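Wasgate Home Forum > Laundry & Closets > Folding black T-shirts on a big table – who else does this?

19 replies, 2,243 views

inkandcotton
Posted 4th February
OK folding people, I need to gush for a minute. I spent years folding shirts on the bed, on my knee, on top of the dryer, and I hated every one of those years. Give me a big brown table at standing height and suddenly I WANT to fold. I've got a stack of black tees to work through, nearly all of them band or event shirts with a print on the chest, and I'm having the best time. 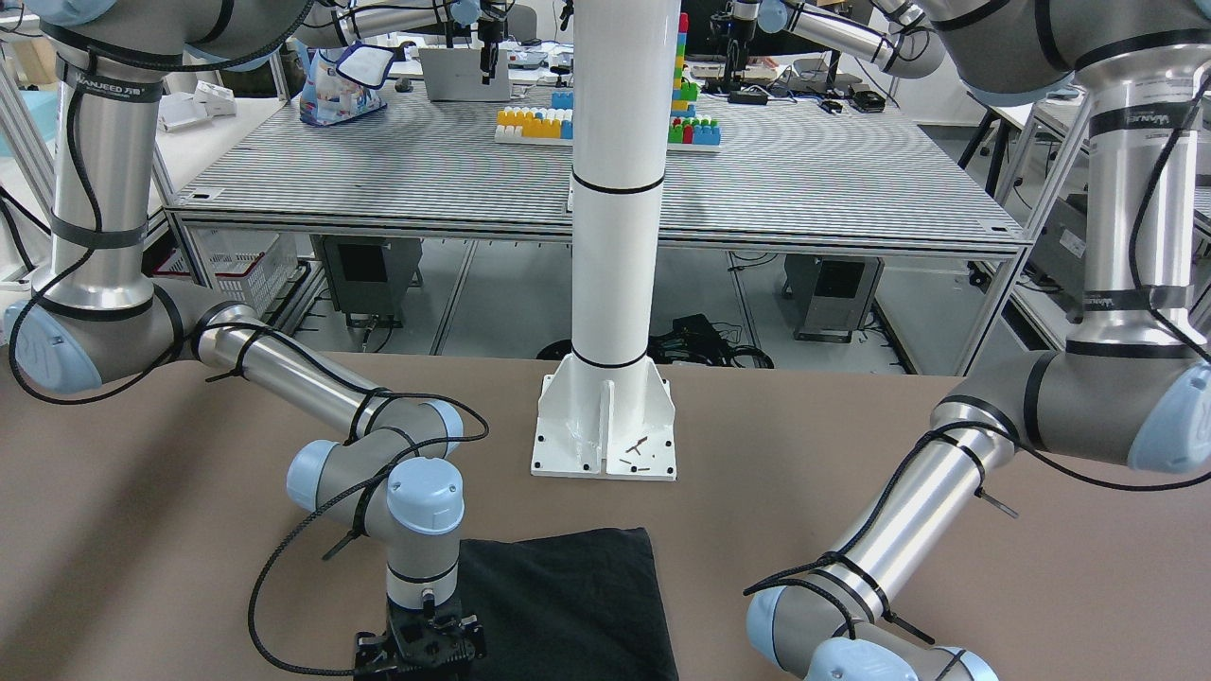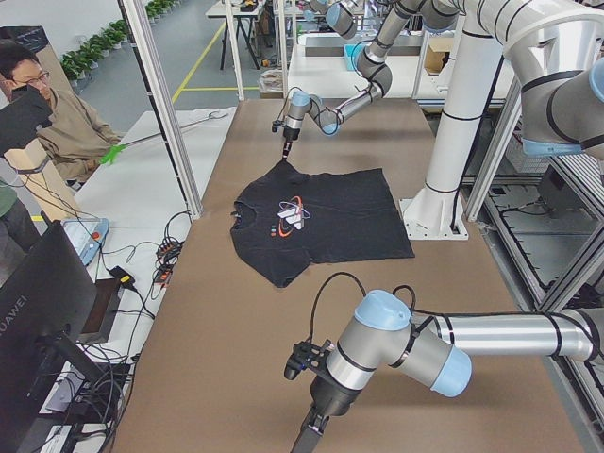

Second one is the tee laid out flat, print up. The first has a black cloth already folded.

So my method: print up, sleeves out flat, smooth from the collar down, then flip it and fold the sides in. I used to skip the smoothing part and my shirts came out like dinner rolls. What's everybody else doing? And does anyone fold print side out so they can find the one they want?

marlow_st
Love that print! The purple loops with the orange swoosh are so fun. I fold print out, always. With black shirts it's the only way I can tell them apart in the drawer.

dryer_sheet_dee
Going to disagree on print out. Prints rubbing against each other is how they crack. I fold mine inside and write on a scrap of masking tape stuck to the shelf. Boring but my shirts from college still look great.

marlow_st
Dee, prints crack from the dryer, not from sitting in a drawer! Mine hang dry and I've got a Dvorak tour shirt from way back that's perfect.

dryer_sheet_dee
Well, mine go in the dryer and they're fine too, so one of us is wrong about something.

hemline19
Start at the hem! I will die on this hill. You line up the bottom corners first and the rest follows. If you start at the collar, all the wrinkles end up at the bottom and you have to do it over.

inkandcotton
hemline19 I tried it your way on two shirts just now and the bottoms look sharp, but the collars went lumpy on me. Do you hold the collar down with something?

hemline19
Flat hand on the chest while you pull the hem. Gently – you're not stretching it, only getting the slack out.

pilesofit
Can I ask about the table? I have a white folding one and it wobbles if I lean on it. Is brown better for black shirts? I feel like I'd see the lint more.

inkandcotton
You do see the shirt edges really well against the tan, which helps me get the sides even. Lint I go over with a roller before folding, wrong side first. I couldn't tell you if a white one is worse, never tried.

marlow_st
pilesofit, put a folded towel under the short leg. Mine wobbled for two years.

oldmill_annie
Nobody's mentioned rolling?? I have 114 T-shirts (I know, I KNOW) and they would not fit any other way. Fold in thirds the long way, roll from the bottom, stand them up in a box. I use the Skodero ones with the cut-out handles. You can grab one without wrecking the pile.

dryer_sheet_dee
Rolling is lovely for a suitcase. In a drawer they come undone the minute you pull one out.

oldmill_annie
Not if the box is full :)

hemline19
114! I'm impressed and a little scared.

kettlewise
I hang everything. Takes me ten seconds a shirt. I don't get the hobby side of this but I'm happy you're all happy.

inkandcotton
kettlewise my closet rod would come off the wall! Tees are heavier than you'd think once you get a row of them going.

Annie, I'm trying the rolling on the thick ones tonight. The thin ones I'll keep flat, they stack so nicely. Has anyone got a good way to do the long sleeve kind? I cross the arms behind and it makes a hump right in the middle.

oldmill_annie
Fold each sleeve straight down along the side, don't cross them. Then thirds. No hump.

pilesofit
Towel worked, thank you Marlow!! Table is solid. Going to get my basket.

iken_laundry_nerd
Came in from the November thread about sweaters, same advice there on the sleeves. Straight down, then bring the sides in. Also Dee is right about the prints.

marlow_st
She is not, but welcome!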